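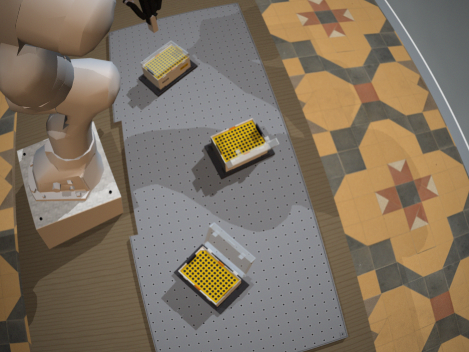

The Dallamix Challenge is a student robotics competition in laboratory automation, run each year by the Vimden technical school in Brarnirel. Teams write control software for a robot arm that handles pipette tip boxes. All rounds are held in simulation, and no team needs to own hardware.

Format

Each team receives the same scene files, a model of the arm and gripper, and a set of practice layouts. Work begins in October. The task is split into a lid stage and a transfer stage. In the lid stage, the arm must leave every tip box on the perforated deck in the state listed on the run sheet, open or closed. Boxes may be set at an angle to one another. In the transfer stage, a named box is moved to a new position without contact with its neighbors.

A run lasts 120 seconds of simulated time and is scored out of 100. Points are lost for dropped boxes, for contact between the arm and the deck, and for lids left partly open. In the most recent season, 78 teams entered and 378 runs were scored.

Simulation

Scenes are built in Matos, a simulator kept up by former students of the school. Room surfaces and lighting differ between layouts, so that programs tuned to one background tend to fail on another. A second view, close to the two fingers of the gripper, is supplied for alignment. 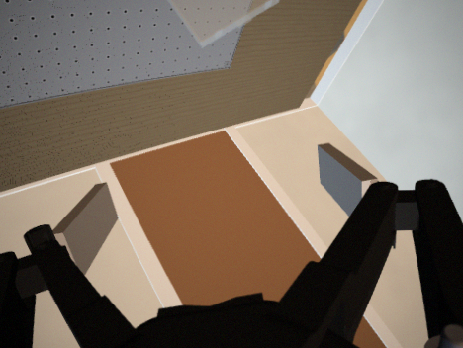 Dallamix Yearbook, vol. 4, p. 31

Teams may use either view or both. Early rules allowed the box positions to be read directly from the simulator. This was dropped after the second season, and positions must now be estimated from rendered views.

See also

Laboratory automation
Motion planning
Pipette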